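Wood glue joint keeps opening up on a tabletop

Posted by Kobina Dramani, 10/13/19

I edge-glued five boards of maple into a top for a workbench. Yellow glue, clamped overnight. Two of the seams have opened at the ends, and the gap is wide enough to slide a sheet of paper in. The middle of each seam is tight. The shop has no heat. Did I use too little glue, or is it the clamps?

Wumpini Gbeho

Gaps only at the ends usually mean the end grain dried faster than the rest of the board. End grain gives up moisture much quicker, the ends shrink across the width, and the joint lets go there first. Check the boards with a moisture meter before gluing. If the ends read lower than the middle, wait. For the repair, rip through the bad seams, joint both edges again, and leave a very slight hollow along the length so the clamps pull the ends tight. Seal the end grain the same day.

Temperature matters too. Most yellow glues have a minimum listed on the bottle, and the wood has to be above it as well as the air. Chalky white dried glue means it was too cold.

Theophilus Osei

more clamps

Delali Quartey

Agree with Wumpini on the end grain. I would add that the finish should go on both faces. I left the underside of mine bare and it cupped by March. I recut the seams, oiled top and bottom with 2 coats, and it has stayed flat under daily use.

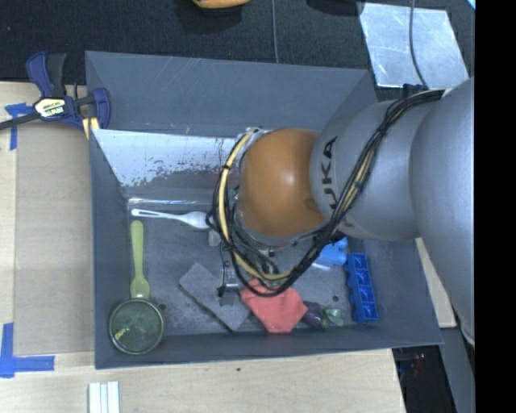
Gray bin on the pale wood top, KUKA arm over it.

Wait 23 hours between coats if the shop is cold. The can says less.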